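古いパソコンは町の音がする

十一月の朝九時、Huenchumánの商店街でいちばん早くシャッターが上がるのは、パン屋の隣の修理工房Cloltitzだ。店主のTelma Arancibiaさんは、壊れたデスクトップ機を直しながら、なんとその起動音を録りためている。電源ボタンの感触、ファンが回り出すまでの間、ハードディスクのかりかりという小さな音。集めた録音は701本になった。聴かせてもらったら、これがもう、びっくりするほど一台ずつ違うのだ!

「同じ型でも、台所に置かれていた機械と寝室にあった機械では声が変わるんですよ」とTelmaさん。ほこりの溜まり方でファンの唸りが変わるらしい。掃除の前と後で必ず二度録るのが、28年続けてきた習慣だという。 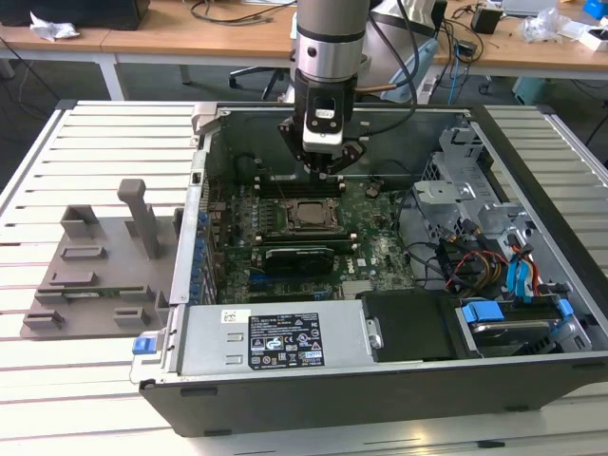 この録音に惚れこんだのが、作曲家のIgnacio Núñezさんである。38台分の起動音だけで組み立てた曲「Stirard」は、冒頭の一分がほとんど沈黙に近い。そこへ低い唸りがひとつ、またひとつと重なり、やがて夜の港のような厚みになる。初演の会場は元製粉所のSudau。古い床板まで一緒に震えて、私は鳥肌が立った。

客席には、音の持ち主たちもいた。退職した国語教師のYamila Garridoさんは、論文を書いた機械の音がすぐに分かったそうだ。「徹夜明けのコーヒーの匂いまで戻ってきて、困りました」と笑う。隣の席のGervasio Insaurraldeさんは自分の一台を聴き分けられず、二日目も聴きに来た。こういう通い方、いいなあと思う。

工房では、持ち込んだ人が望めば録音に立ち会える。冷蔵庫の電源を切り、入口の鈴を外し、全員が息をひそめる。私も十年以上眠らせていた一台を抱えて行った。ボタンを押すと、短い電子音のあとに、ふうっと風の音。忘れていたはずなのに、学生時代の部屋の間取りまで一気に思い出してしまった。

Telmaさんは今、停電のあとに町じゅうの機械が次々と目を覚ます音を録りたいと考えている。問題は、停電がいつ来るか分からないこと。録音機は枕元に置いてあるそうだ。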